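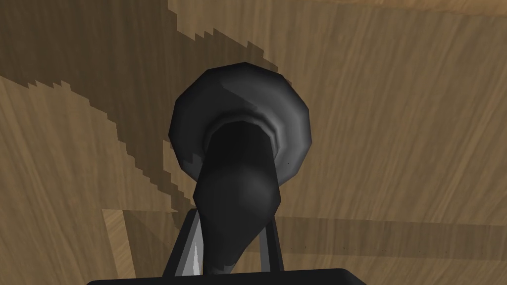

画像：Lempi Kallio／Wumbei レンダラ出力

手首カメラの影のギザギザ、方策の学習に効いてしまうものですか？

Lempi Kallio
タグ：シミュレーション 模倣学習 手首カメラ Wumbei

こんにちは。シミュレータ Wumbei で集めた把持と運搬のデモを使って、手首カメラの画像から直接動作を出す方策を学習させています。学習側は Triser の標準的な構成で、行動チャンクを予測させる普通のやつです。分野に入ってまだ日が浅いのですが、毎日ロスの曲線を見るのが楽しくて仕方ありません。

デモは全部で1,134本、タスクは7種類です。評価のときは初期配置をランダムに振って各タスクを回していて、いちばん簡単なタスクでは成功率が80%まで来ました。初めてその数字が出た夜は研究室で声が出ました。

それで質問なんですが、手首カメラの画像をよく見ると、影の縁がものすごく階段状なんです。最初の画像だと、黒い物体を指の間に保持していて、背景は木目の面、左上のほうに濃い茶色の影がかかっています。この影の輪郭がノコギリの歯みたいになっています。木目のほうはきれいに出ているのに、影だけが粗い。

ギザギザは見た目の問題だと思って放っておいたのですが、注意マップを可視化してみたら、方策が物体の頭の丸い部分と同じくらい影の縁にも反応しているエピソードがいくつもありました。しかも明るい木の面と影の境目が物体の頭の後ろをちょうど通るフレームで強く出ます。黒い物体なので影の側では輪郭が背景に沈みがちで、反対側ははっきり見えます。方策が物体の輪郭と影の輪郭を取り違えているのでは、と心配になりました。

試したことは次の通りです。
・画像全体に軽いぼかしをかけて再学習。ロスはほとんど変わらず、評価は少し下がった
・色の揺らし（明るさとコントラスト）を強めた。あまり変化なし
・影を完全に切ってレンダリングし直した。学習は早く進むけれど、影ありの環境で評価すると目に見えて崩れる

三つ目の結果がいちばん気になっています。影は手がかりとして使われているようにも見えるし、邪魔をしているようにも見えます。

知りたいのは二つです。
影の解像度を上げてデータを全部作り直すべきでしょうか。計算資源は研究室の共有マシンだけなので、全部となるとそれなりに覚悟がいります。
それから、作り直す前に「影のせいである」と確かめる方法はあるでしょうか。注意マップだけで判断するのは不安です。

何も持っていない状態の画像も貼っておきます。同じ環境で、影の話と関係がありそうなのでこちらも見てもらえるとうれしいです。

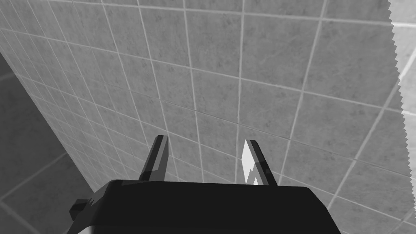 タイル壁に近づいた手首カメラ視点。グリッパは開いていて、右端の明るい帯との境目が細かいノコギリ状。

右の指の内側がとても明るく出ていて、その白い面の下のほうにもジグザグがあります。壁の目地のほうはきれいに斜めに流れているんですが……。レンダラに詳しい方、方策学習に詳しい方、どちらの視点からでも歓迎です！

Sointu Lindqvist
（質問者が採用）

いい質問！ 私はこの手の話が大好きなので長くなります。

先に原因のほうから。影の縁だけが階段状になっていて、木目やタイルの目地がなめらかに出ているなら、まず疑うのはシャドウマップの解像度です。光源から見た深度画像を一枚作って、それを各画素で引いて影かどうかを決める方式だと、光源がカバーする範囲が広いほど一枚の画素が大きな面積を受け持つことになります。部屋全体を一つの光源で照らしている設定だと、手首カメラのように面へぐっと近づく視点で一気に粗さが目立ちます。遠くの固定カメラでは気づかないのに、手首だけひどい、というのはよく聞く症状です。

指の輪郭にも少し段が見えますよね。物体の縁に出る段のほうは出力画像側のアンチエイリアスの問題で、影の段とは別物です。ここを混ぜてしまうと「マルチサンプリングを有効にしたのに影が直らない」と悩むことになります（去年の私です）。

二枚目の右端の白い帯は、画像だけだと光の当たった部分なのか別の面なのか私には決めきれませんでした。ライトを一つずつ消してその場所をレンダリングしてみれば、すぐ分かると思います。境目がライトと一緒に消えるなら影の縁です。

さて、本題の「影のせいだと確かめる方法」。注意マップだけで不安になる感覚はとても正しいです。注意が向いていることと、出力がそれで変わることは別の話なので。おすすめは、再生による介入実験です。

やり方はこうです。保存してあるデモから関節角度と物体の姿勢を読み出して、同じ時刻の同じ状態をもう一度レンダリングします。状態はまったく動かさず、影の設定だけを変えた画像を組で用意する。元の影、解像度を上げた影、影なし、それから光源の向きを少し回した影。この四つを同じ方策に入れて、予測された行動の差を取ります。学習はいっさい不要で、推論だけで済みます。

フレームは全デモから無作為に選べば十分で、うちでは2,000フレームでやっています。共有マシンでもお昼を食べている間に終わりますよ。

読み方ですが、「元の影」と「高解像度の影」で行動がほぼ変わらず、「光源を回した影」で大きく変わるなら、方策はギザギザそのものには反応せず、影の位置を手がかりにしています。この場合、高解像度で作り直しても得るものは少なく、光源の向きを振ったデータを足すほうがずっと効きます。
逆に「元」と「高解像度」の間ですでに行動がずれるなら、ギザギザの模様を覚えてしまっている可能性が高いです。そのときは作り直す価値があります。

差は全フレームの平均だけで見ないでください。把持の直前、保持して運んでいる間、放す直前、と区間を分けて見ると景色が変わります。手首カメラでは物体が指の間にある間は見え方がほとんど動かないので、背景の変化が相対的に目立ちます。Lempiさんの一枚目のように、背景を影の境目が横切る場面はまさにそこです。運搬中だけ差が大きいという結果が出たら、すごく面白いと思います！

それと、影を切った学習が影ありの評価で崩れたのは、それだけでは何とも言えません。学習時に一度も見ていないものが入力に出てくれば、どんな方策でもたいてい崩れます。影を手がかりに使っている証拠としては弱いです。

最後に、作り直す場合のことも。動作のデモを取り直す必要はありません。状態の記録があれば画像だけ描き直せます。Wumbei の記録形式なら物体の姿勢も一緒に残っているはずなので、まず一本だけ再生して、元の画像と物体の位置がぴったり重なるかを確認してから全体に回してください。ここでずれていると、後の比較が全部だめになります。

結果が出たらぜひ書き込んでください。本気で知りたいです。

Everaldo Furtado

影は切ればいいと思います。自分は Erkoreck のアームで積み木をつかむだけの課題でしたが、影なしで普通に動きました。軽いし速いし最高です。

ぼかしはもっと強くかけてもいいんじゃないでしょうか。

　コメント　Lempi Kallio
　ありがとうございます！ ただ、最終的には影のある環境で動かしたいので、影なしは今回は難しそうです。Furtadoさんは評価も影なしでしたか？

　コメント　Everaldo Furtado
　あ、評価も影なしでした。確かにそれだと話が違いますね。

　コメント　Sointu Lindqvist
　強いぼかしは、指と物体の境目まで消してしまうので気をつけて。暗い色の指で黒い物体を持つ組み合わせだと特に厳しいです。

Kerttu Rautiainen

Sointuさんの介入実験に大賛成です。私からは、少し違う角度で二点だけ。

ひとつめ。影の品質より先に、光源の多様性を見直すのはどうでしょうか。データの光源が固定だとすると、部屋のどこにいるかと影の形がきれいに対応してしまいます。方策にとってこれほど便利な手がかりはありません。Cidilby の勉強会でも似た話が出て、光源の向きをエピソードごとに振ったら、影の縁への反応が目に見えて減ったという報告がありました（手首カメラだけの構成でした）。影の解像度はそのままだったのに、です。私はあの発表を聞いて帰り道ずっと興奮していました。

なので私なら、解像度を上げるのは後回しにして、今ある記録を光源を振って描き直した版をまず一つのタスクで作ります。いちばん簡単なタスクではなく、真ん中くらいの難しさのものがいいです。簡単なものは成功率がもう高いので、差が見えにくいと思います。

ふたつめ。二枚目のような「何も持っておらず、壁が画面の大半を占める」フレームがデモの中にどれくらいあるか調べてみてください。こういうフレームは物体の情報がなく、目地と指と明暗の境目くらいしか手がかりがありません。割合が多いと、方策はそこでの損失を下げるために背景の模様を使うようになりがちです。関節角度も入力しているならそちらで済ませてくれることもありますが、画像だけの構成だと避けにくいです。

対処としては、該当フレームの損失の重みを下げるか、固定カメラをもう一台足すか。後者のほうが手間ですが、私は好きです。物体が手首カメラから見えない時間帯の動きがぐっと落ち着きます。

注意マップは、捨てずに取っておくといいですよ。介入実験で差が大きかったフレームと、注意が影の縁に集まっていたフレームがどれくらい重なるか、それだけで発表のスライドが一枚できます。

　コメント　Lempi Kallio
　お二人とも、本当にありがとうございます。さっそく再生のスクリプトを書いて、一本目の重ね合わせは無事に一致しました！ 介入実験を回したところ、元の影と高解像度の影では行動の差がごく小さく、光源を回したほうで大きく動きました。区間で分けると運搬中が飛び抜けています。Sointuさんの予想通りで鳥肌が立ちました。

　コメント　Sointu Lindqvist
　わあ、きれいな結果！ 把持直前の区間はどうでしたか？

　コメント　Lempi Kallio
　把持直前は思ったより小さかったです。物体がカメラの真ん中に来るからかもしれませんが、まだ確かめていません。次はKerttuさんの案で、光源を振った版を中くらいの難しさのタスクで作ります。壁のフレームの割合も数えているところです。

　コメント　Kerttu Rautiainen
　楽しみにしています。光源の高さも一緒に振ると影の長さが変わるので、余裕があれば向きと高さは別々の条件にしておいてください。後で分けたくなったとき、描き直しからやり直すことになるので。

　コメント　Lempi Kallio
　別々にします！ 10月の研究室の発表までに間に合わせて、結果は新しいスレッドに書きますね。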